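April, notebook, decal bench

Picked up the Sornley reprint again this morning, the old hill climb banner that the shop keeps asking after, and I'm glad I left it alone for a while because I came back to it with fresher eyes. The first proof on Damix vinyl looked lovely on the bench and then curled at the corners as soon as I trimmed it (my own fault, I think, I was impatient and cut it at 8 hours). Gave the next one the full 24 before it went anywhere near a knife and it has stayed flat so far — fingers crossed! The red is still a touch orange next to the original sticker, so I've pulled the magenta up a hair and saved that as a new profile, job 2951, so please use that one and leave the old one be.

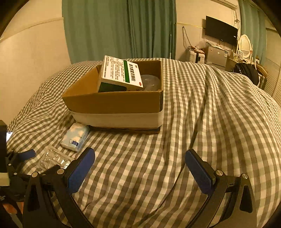
Backgrounds for the Dravmont set are the next thing, and I've gone round and round on these more than I'd like to admit. The race number circles look fine on plain white, but the window decals want something livelier behind the lettering, and the obvious checkered flag in hard black and white swallows the small type. What I'd like to try is a softer check, gray and white like the gingham on that duvet, which keeps the racing feel and lets the dark blue lettering sit on top without a fight. I'll run a strip in two check sizes and tape them up by the door.

The Ekström laminate is down to one roll. I tried it at 105 degrees on a scrap and got silvering along one edge, so I'd go a little cooler and slower next time, and wipe the rollers first — they had old adhesive on them again. Scraps are in the flat drawer with the settings penciled on the back.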